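The Shared Kitchen at Cliraston

Gallery

The kitchen on the ground floor of Cliraston was refitted over the winter and has been in daily use since December. These pages are for the people who asked to see how it is laid out before deciding on their own – mainly the Imbridge building, which has a room of nearly the same size and has been putting off the job for a while. The drawings are available separately from Hemi Nepia. The notes were put together by Digby Harawira, who looked after the refit and still gets the messages when a drawer sticks.

The old kitchen had a row of open shelves, a freestanding stove and a sink with no place to set anything down. Plates were kept in a cupboard in the hallway. The main aim of the refit was to get the dishes, the sink and the dishwasher into the same few steps of floor, and to close off the storage so that the room could be wiped down at the end of the day. The budget did not allow for moving the plumbing, so the sink stayed where it was and everything else was planned out from there.

The cabinets came from Hinds in flat packs and were put together on site over 4 days. They were ordered with plain fronts and bar handles. We looked at push-to-open fronts as well, but the people who already had them said they popped open when anyone leaned on them. The counter was ordered in white to match. It shows coffee if the coffee is left overnight and otherwise cleans up easily.

The dishwasher, the cabinets and the floor:

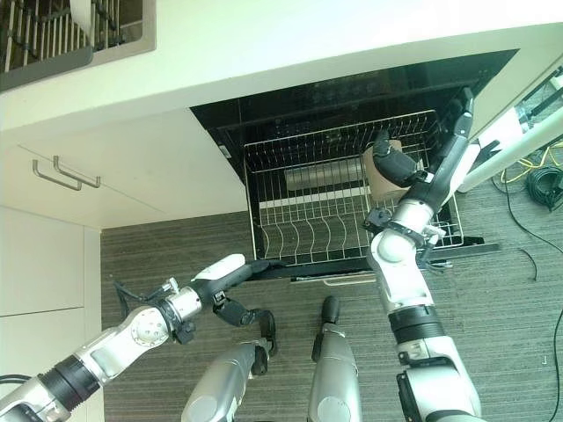
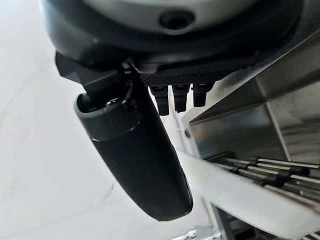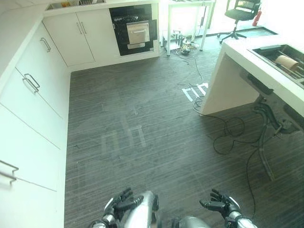 The floor covering was the part we argued over the most. The rest of the ground floor is carpeted, and running the same thing through saved cutting a threshold at the doorway, where people had tripped in the past. Hemi wanted sheet vinyl. The carpet is a hard-wearing commercial type and it has held up so far, but it needs vacuuming more often than we planned for, and spills have to be dealt with right away. Imbridge should price both. If we were starting over, we would probably put vinyl in front of the sink and the dishwasher and leave the carpet everywhere else.

Drawers were chosen over low cupboards wherever there was a choice. In the old kitchen the bottom shelves turned into a place where lids and single containers went and were not seen again. Deep drawers cost more, and the runners have to be rated for the weight if they are going to hold plates. Ours were checked after the first month and two of them needed adjusting. It is a short job with a screwdriver and the instructions are taped inside the cupboard door with the cleaning supplies.

Loading the dishwasher

The dishwasher gets run twice on most days, once after lunch and once at the end of the afternoon. A few house rules have settled in:

Scrape plates into the bin first. A full rinse is not needed.

Cups and bowls go upside down before a cycle starts. Anything left standing upright comes out full of gray water and has to be tipped out over the sink.

Leave space between plates. If two are touching, neither one gets clean.

Good knives and anything with a wooden handle are washed by hand.

Pull the rack all the way out before reaching for things at the back. The wheels can come off the track if it is leaned on while half open.

Whoever finds a clean load empties it. We tried a sign with a clean side and a dirty side and people forgot to turn it over, so the sign has gone.

The short cycle takes 30 minutes and is fine for cups and lightly used plates. It does not do well with baked-on cheese. Use the long cycle for oven dishes and start it before going home.

Drying and putting away

Plastic items rarely come out dry. They should be left out to drain for a while before they go in a drawer, otherwise the drawer starts to smell. Cups go back nearest the kettle and plates go in the drawers by the oven. Containers with no lid are set aside on Wednesday, and if they are not claimed by the following week they go to the charity box.

Dish towels are changed every day. There is a stack of 10 and they are washed together with the cleaning cloths, which has worked out fine apart from one load that turned pink.

The oven

The oven is a basic built-in model. It was the one item we bought new without comparing much, and it does the job. It runs a little hot, so cakes should be checked early. The wall behind it had to be opened up to bring the wiring to standard, and this added a week to the schedule. Anyone planning a similar room should have the electrician look before the cabinets are ordered.

Costs

The cabinets, counter and fittings were paid for out of the building fund. The labor for assembly was our own. The largest surprise was disposal: taking away the old units and the stove came to $1,364, including the truck, and we had not set anything aside for it. Grernenero handled the removal and left the room swept.

Still to do

Soft-close dampers on the larger drawers. A hook for the oven gloves – they currently live on top of the microwave in the hallway. A second light over the sink, on its own switch. The seal where the counter meets the back wall should be redone before next winter.

Questions about measurements should go to Hemi. The room can be visited most mornings before the lunch period, and it helps to let Digby know first so that someone is there to open up.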